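March 14, 2019
Bench notes, equipment planning for next year

Need numbers to Samah before she closes the sheet. Went through what we have vs what we keep borrowing.

Second arm: Hutness quote came in at 3391, w/o shipping. Iman thinks we can get by with one arm until May if the pushing runs stay short. I don't agree but fine, put it down as "wanted", not "needed".

Rod tips. Rounded end is wearing, or I think it is, haven't measured. Bristitholm sells them at 67 each. Order 2. Same diameter as now so the clamp collar stays. Do NOT let anyone order the threaded ones again.

Board: keep the maple one on the perforated table. Samah asked about a machined plate insted, Firnuneo wants 960 for it. Can't see spending that before we know if the friction even matters for the star blocks.

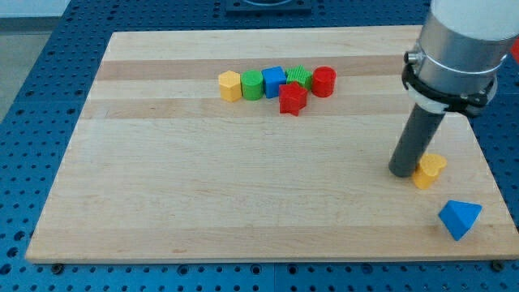 Page last changed: March 14, 2019 by Iman Morsy

Blocks on the board for the pushing runs, rod down by the yellow heart. Star, cube, cylinder, hexagon, triangle etc. all plastic, all fine to keep using. Spare set would be nice, cheap enough to go under consumables so leave it off the equipment sheet.

Gripper: skip this round. Every task on the list can be done with the rod. If we go to pick and place we need a gripper AND a wrist force sensor, and that is a different budget talk. Shawky has a demo unit, Iman to ask if they lend it out and for how long.

Controller licence - renewal comes out of the software line, checked w/ Samah. Service contract on the arm, still no answer on whether it covers the joints or only the electronics. Chase.

Still open:
shipping on the Hutness quote, and how long the price holds
who signs for the tips
is there room on the table for a second mounting plate without moving the board (measure tommorow)

Sheet goes back to Samah with arm as wanted, tips as needed, plate struck out.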